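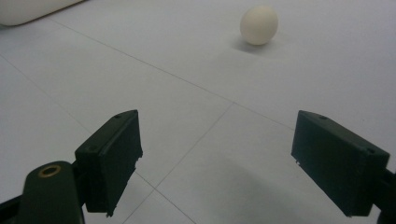
Figure 2. Egg on a tiled floor.

4.1 What people mean by "pale"

When we first sat down with the households of Stekby and Jedcombe to talk about the colors of shells, we expected the talk to be short, and I am happy to report that we were quite wrong. Most people had a good deal to say, and they said it over coffee, with a grandmother or two chiming in from the next room. The trouble lies in the word "pale" itself, which in Stekby covers nearly everything short of brown, while in Jedcombe it is kept for shells close to white. An egg like the one in Figure 2, cream against white tile and a touch grayer low on one side, would be "pale" to the first group and "buff" or even "tea" to the second.

Woldemariam and Kassa met with the same kind of split in their market interviews, and very kindly let us reuse their word list, to which we added six terms of our own. In all we gathered 649 answers. Older speakers leaned on food words (cream, oat, weak tea), and younger ones were fonder of plain color names with "light" or "off" put in front. Poirier has suggested that store packaging is behind the change. We think she may well be right, though the Jedcombe answers, which we come to in Section 4.2, make the story a little more tangled than that.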